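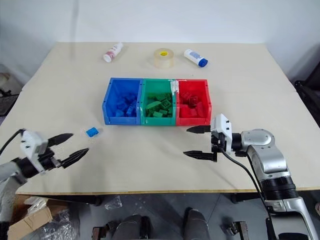 Melur Wuisan asked last time why a library can't simply shelve books by size. It can, and the town archive at Grulen did so until it held nearly 1000 items.

## Choosing a class

- Use one rule at each level.
- Every item needs exactly one place.
- Keep "other" small. At Grulen it reached 172 items.

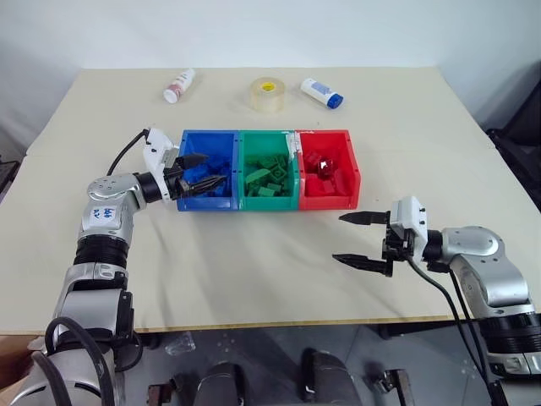
A second level is worth adding when a class grows past 8 items on the reading list. Read Harahap, chapter three, before the September session.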